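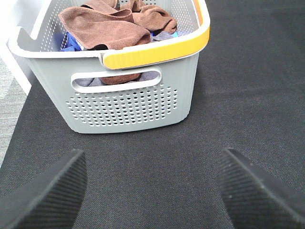
A gray laundry basket with a yellow-orange handle.

Where Does the Water Go When Clothes Dry?
By Leanne Tunstall

Think about your favorite T-shirt. Maybe it has a stain on the front from the time you ate spaghetti a little too fast (I have one of those shirts too, and mine was soup). The shirt goes into the washer, it comes out heavy and cold and dripping, somebody hangs it over a line or a rack, and by suppertime it is light and soft again and ready to have more spaghetti dropped on it.

So where did all that water go? Some of it dripped on the floor, of course. But a shirt that has stopped dripping is still plenty wet, and hours later it is dry, and there is no puddle underneath to explain it. When I was small I believed the shirt drank it. My grandmother in Stockdale let me go on believing this for quite a long time.

The real answer is that the water went into the air. It is a very good answer, and it takes a little while to tell properly, so get comfortable.

Water is made of tiny bits

Everything around you is made of very, very small pieces. The pieces that make up water are called molecules (say it like this: MOLL-uh-kyools). They are so small that you couldn't see one even with the magnifying glass from a science kit, and a single drop of water holds more of them than you could ever count, even if you skipped school and lunch and sleeping to do it.

Water molecules never sit still. Even in a glass of water that looks perfectly calm on the kitchen table, they are jiggling and bumping and sliding past each other all the time, like children in a bouncy house. They also like to hold on to one another. They tug on their neighbors just a little, and all that tugging is what keeps the water together in your glass.

Now and then, though, a molecule near the top gets bumped extra hard. If it is moving fast enough, it breaks away from its neighbors and zips off into the air. It is now part of a gas called water vapor. You can't see water vapor, but there is some in the air you are breathing right now.

When liquid water turns into water vapor a little at a time like this, we call it evaporation. That is a big word, but if you look in the middle of it you'll find most of the word "vapor" hiding there, and that might help you remember it.

Why a towel takes so long

If you have ever helped with the laundry, you'll know that things don't all dry at the same speed. A thin shirt might be ready in the time it takes to watch a movie, while a thick bath towel hangs there all afternoon and is still damp in the corners.

Part of the reason is that a towel simply holds more water. Fluffy cloth is covered in little loops or fibers, and there are spaces between them. Water creeps into those spaces and clings there. This is just what you want when you climb out of the bathtub, and it's a bit of a nuisance afterward. 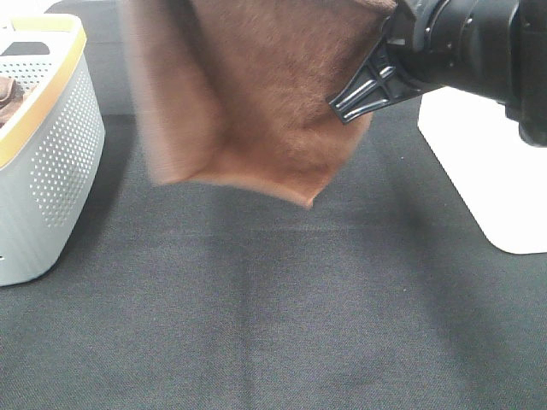

The way you hang something makes a difference too. Remember that the molecules escape from the outside of the water, where it meets the air. If you crumple a wet washcloth into a ball, only the outside of the ball touches the open air, and all the water in the middle is stuck waiting for its turn. Spread the same washcloth out flat and there is suddenly a great deal more room for molecules to leave. It's a bit like a school with one door and a school with lots of doors when the bell rings.

Three helpers: warmth, wind, and dry air

Warmth is the first helper. When water gets warmer, its molecules jiggle faster, and more of them get going fast enough to break away. A sunny yard is a fine place for wet socks for this very reason. Things will dry on a chilly day too, though. It just goes more slowly, and you may need to wear different socks in the meantime.

Wind is the second. As water leaves a wet shirt, the air right next to the shirt fills up with water vapor, and some of those molecules wander straight back into the cloth. A breeze pushes that damp air away and brings in fresh air to take its place. A fan in the bathroom does the same job.

The third helper is dry air. On some days the air is already carrying a lot of water vapor, and we say the day is humid. You can feel it on your skin, all sticky and close. On humid days clothes take ages, since almost as many molecules are coming back to the cloth as are leaving it. Where I live, in Itstead, we get a stretch of weather like that nearly every summer, and I have hung up a pair of jeans in the morning and found them just about as wet at bedtime.

Can clothes dry when it's freezing?

They can! If you hang a wet shirt outside when it is well below freezing, the water in it turns to ice, and the shirt goes as stiff as a board. My grandmother used to bring in frozen pajamas and stand them up in the hallway by themselves, and we would laugh until our sides hurt.

But leave a frozen shirt out long enough on a dry, windy day and the ice slowly disappears. It doesn't have to melt first. Molecules can go straight from the ice into the air, and scientists have a word for this as well: sublimation. It is slow, so please don't try it with something you need for school.

Try it yourself: the washcloth race

You will need:
2 washcloths that are the same size and kind
A bowl of water
2 plates
A kitchen scale
A grown-up to say where it's all right to make things damp

Dip both washcloths in the water and squeeze them out over the bowl until they stop dripping. Put each one on the scale and write down what it weighs. Try to get them as close to the same as you can, and if one is much heavier, give it another squeeze.

Now fold one washcloth up into the smallest, fattest square you can manage and set it on the first plate. Spread the other one out flat on the second plate. Put the plates side by side so they get the same air and the same light, and go and do something else for a while.

Weigh both washcloths again after 20 minutes, and again after 6 hours, and write the numbers down each time. Which one lost more weight? The weight that went missing is water that floated off into the room. You could do the whole thing over with both cloths spread flat, one near a fan and one far away from it, or with one in the sun and one in the shade.

A reader in Zudinia wrote to me in April to say that her class had tried this with a pair of socks, and that the socks had gone missing before the second weighing. I'm afraid I can't help with that one.

Where does the water go next?

The water that left your shirt doesn't stay in your house or your yard forever. It drifts and mixes with the rest of the air, and some of it rises high up, where it is cold. Up there the molecules slow down and start holding on to each other again, and they gather into droplets so tiny that they float. Put enough of them together and you have a cloud. When the droplets join up and grow too heavy, they fall as rain (or snow, if it's cold enough), and the rain runs into rivers and lakes and down into the ground.

So a little of the water from your spaghetti shirt may end up in a puddle somewhere, or in a carrot, or in a whale. And the water that comes out of your faucet tonight has been in other places before it came to you. It has very likely been a cloud many times over.

Words to know

Molecule: a very tiny piece of something, much too small to see.
Water vapor: water that has become a gas and is part of the air.
Evaporation: when liquid water turns into water vapor.
Humid: having a lot of water vapor in the air.
Sublimation: when ice turns into water vapor without melting first.

If you do the washcloth race, ask a grown-up to help you send in your numbers, and tell me what kind of weather you had that day.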